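Collecting Manipulation Demonstrations with Hand-Held Grippers in a Shared Workshop

Student Project Report
Authors: Aoife Fahy, Rongrong Duan
Robotics Student Project Program, Dunholm College
Submitted 13 December 2024

Summary

This report covers the work of the hand-held gripper team from its formation in August to the end of the fall term. The team set out to record demonstrations of simple kitchen and workbench tasks, to prepare the recordings for training, and to test a policy trained on them using the arm in the Buckley teaching lab. A total of 1,217 demonstrations were recorded. After review, 800 were accepted into the training set. The policy trained on that set completed the cup placement task in most trials when the cup began near the center of the work area, and performed poorly when it began close to either side. The report describes the methods used, the problems found in calibration and review, and the work that remains.

1. Background and Objectives

Students in earlier years collected demonstrations by driving the lab arm with a joystick. The method was slow, and each student needed a good deal of practice before the recordings were usable. It also tied all collection to the one room where the arm is mounted. Three project groups share that arm, and recording time was the main limit on what any of them could attempt.

The present team proposed to collect demonstrations with grippers held in the hand. The operator performs the task directly while a camera on the gripper records the view and the tracking software recovers the motion. The arm is then needed only for testing.

The project plan approved by the program office listed the following objectives:

Prepare matching hand-held grippers that a new operator can use after one short training session.
Record demonstrations of 3 tasks: cup placement, tray sorting, and lid removal.
Write a review procedure that two people can apply to the same recording with the same result.
Train a policy on at least one task and test it on the lab arm.

The first three objectives were met. The fourth was met for cup placement only.

2. Equipment

The grippers use a printed shell with a soft jaw insert. The team named the design Grukach, and that name appears in the file headers and in the parts log. Several shells were printed before the fit of the trigger linkage was acceptable. The early versions bound slightly at the end of travel, and the operator could feel the catch through the handle. Widening the slot in the linkage arm corrected this – the change is recorded in the parts log as revision C.

Marker cubes were printed separately so that they could be replaced without taking the shell apart. The first cubes used a glossy paper for the marker faces, and reflections from the ceiling lights caused frequent loss of detection. Matte paper was used from then on.

Recordings were transferred at the end of each session to the project server and processed with Nikitden, the team's own set of scripts for synchronizing video, estimating gripper pose, and cutting long recordings into separate demonstrations. Nikitden was written in the first weeks of the term and revised throughout. The version used for the final data set is stored with the data.

3. Collection Procedure

Operators worked in pairs. The first member of the pair performed the task. The second reset the objects between demonstrations, watched for tracking warnings, and kept the session sheet. The two changed places at the halfway point of each session. This arrangement was adopted after an early session in which one operator worked alone and forgot to note a change of objects, which made the whole recording unusable.

Each session began with a mapping pass, in which the operator moved the gripper slowly through the work area so that the software could build a reference for later tracking. The mapping pass was repeated whenever a large object in the room was moved.

Sessions took place in the college's shared workshop, which remained open to other users. The team considered asking for exclusive use of the room and decided against it. A policy trained only on footage from a quiet room was expected to do badly in an ordinary one, and the movement of other people behind the task gave a useful variety of backgrounds. The cost was that mapping was less reliable at busy hours, when a large part of the view could change during a single demonstration.

Calibration between two grippers received particular attention. For tasks using both hands, the position of one gripper relative to the other must be known, and small errors in the marker mounting carry directly into the training data. Before each two-handed session, the grippers were brought close together so that the camera on one had a clear view of the marker cube on the other.
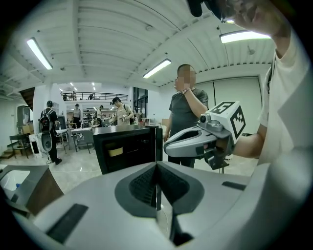 4. Review and Acceptance

Every recording was reviewed by a team member who had not taken part in the session. A demonstration was rejected if any of the following applied:

Tracking was lost for long enough that the pose had to be filled in across a grasp or a release.
The operator's free hand touched the object.
The object was dropped and picked up again within the same demonstration.
The session sheet and the recording did not agree on the task or the objects used.

Loss of tracking was the most frequent reason for rejection. Most of these cases came from the first part of the term, before the change to matte marker faces and before operators had learned to avoid fast turns of the wrist. Disagreement with the session sheet was the second most frequent reason. A revised sheet, with the object list printed in advance, nearly removed this problem.

To check that the rules were being applied evenly, the two authors reviewed one full session independently and compared results. They disagreed mainly on the second rule. A brief touch with the free hand was accepted by one reviewer when it did not move the object and rejected by the other. The rule was then changed to reject any contact, and the sessions already reviewed were checked again under the stricter wording.

5. Training and Testing

The policy was trained on the accepted cup placement demonstrations using the department's shared computing account. Training was repeated twice. The first run used video at the full recorded rate and took longer than the account's time limit allowed. The second run used a reduced rate and finished normally.

Testing took place in the Buckley lab over 32 trials. The arm was fitted with the same jaw insert used on the hand-held grippers, so that the view of the fingers would match the training video as closely as possible. Start positions were marked on the table with tape and were drawn from a prepared list, so that the person running the trial did not choose them.

The results depended strongly on the start position. With the cup near the center of the work area, the arm usually grasped it and set it down in the marked zone. With the cup near either side, the arm often approached correctly and then closed the jaw too early. The team reviewed the training set and found that few demonstrations began with the cup in those places. Operators had been told to vary the start position, but in practice they tended to return the object to a comfortable spot in front of them.

A second type of failure occurred at release. In some trials the arm held the cup over the target zone and did not open the jaw. The cause has not been confirmed. One possibility is that operators paused for very different lengths of time before releasing, and that the reduced video rate made the start of the release harder to learn.

6. Discussion

The main benefit of the hand-held method was the speed with which new operators became productive. Students who joined in the middle of the term were recording acceptable demonstrations by the end of their first session. The method also freed the arm for the other project groups for most of the term.

The main weakness was in planning. The team treated the total number of demonstrations as its measure of progress and gave less attention to how the start positions were spread. A weekly plot of start positions would have shown the gap early enough to correct it. Nikitden already stores the data needed for such a plot, and the script to draw it has since been added.

Review also took longer than planned. The schedule allowed equal time for recording and review, but review fell behind in the first month and did not catch up until the final weeks. Problems that could have been corrected at the next session were therefore repeated across several.

7. Remaining Work

The following items are proposed for the spring term:

Record additional cup placement demonstrations using a printed list of start positions, with the resetting member of the pair placing the object.
Complete training for tray sorting – the accepted data are ready, and only computing time is needed.
Repeat the release trials with a policy trained at a higher video rate.
Replace the glued mount of the marker cube with a keyed mount, so that a removed cube returns to the same position.

Lid removal requires both hands and depends most heavily on the calibration between grippers. The team recommends that training on this task wait until the keyed mount has been fitted and checked.

8. Division of Work

Aoife Fahy was responsible for gripper design, printing, and the parts log, and wrote Sections 2 and 3. Rongrong Duan was responsible for Nikitden, training, and the test trials, and wrote Sections 5 and 6. The remaining sections were written jointly. Session sheets, review records, and the printable parts files are stored in the project folder and may be requested through the program office.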